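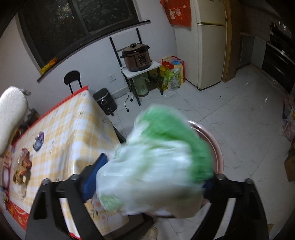
Foro Automatización y Manipulación › Aprendizaje por imitación
Tema: Pinza de mano en casas reales, ¿de verdad generaliza?

tuercafloja
2 de junio de 2025
Abro hilo porque llevo desde mayo con esto y necesito que alguien me lleve la contraria con argumentos. Hemos entrenado una política con 184 demostraciones de recoger la compra, todas con pinza de mano, sin teleoperar nada. En el banco de Terurville la política acierta con latas y cajas. Con verdura en bolsa, 3 de 10. La lechuga nos está ganando.

mil_newtons
¿Y las 184 en cuántas casas?

tuercafloja
En 2. Sí, ya lo sé.

mil_newtons
Pues ahí tienes el artículo entero. Título: "Nuestro robot conoce dos cocinas".

paralaje
No creo que sea la casa. Una bolsa blanca translúcida es lo peor que le puedes dar a un codificador visual: brilla, se arruga y cada vez tiene una forma distinta. Si encima el suelo es de baldosa clara con reflejos del techo, suerte encontrando el contorno. En Nusthorpe cambiamos de casa tres veces y lo que hundía los números seguía siendo el plástico.

mil_newtons
Tres veces tampoco es una campaña mundial.

paralaje
Una más que dos.

sinrodamientos
Yo miraría antes la velocidad. En la captura que abre el hilo el bulto sale movido entre los dedos, y la verdura es una mancha verde arriba de la bolsa. Una persona agarra una col y la lleva a donde sea sin pensárselo. El brazo luego intenta imitar eso a la mitad de velocidad y con otra inercia. Nosotros tiramos los tramos con mucho desenfoque y mejoró el agarre. El transporte no, ese siguió siendo una calamidad.

tuercafloja
Probé a filtrar con el criterio de Wuranetti y me quedé sin la parte interesante de casi todos los episodios. Me queda un conjunto de datos precioso de una pinza quieta.

sinrodamientos
Jaja. No filtres episodios enteros, baja el peso de esos fotogramas en la pérdida. Y a los que graban, que vayan más despacio.

mil_newtons
Decirle a la gente que vaya despacio: tres minutos de eficacia demostrada.

paralaje
Discrepo con lo de ir despacio. Si haces que graben como si llevaran nitroglicerina pierdes lo único bueno del método, que es que se mueven con naturalidad. Menos exposición y más luz.

tuercafloja
De noche, con la ventana negra y la luz del techo, poca exposición voy a bajar. Pero lo apunto. Pruebo primero el peso por fotograma con Fu, que es como llamamos al brazo viejo, y luego busco más casas.

mil_newtons
Empieza por las casas.

tuercafloja
Empiezo por el peso, que no hay que pedirle las llaves a nadie. Subo resultados cuando los tenga, col incluida.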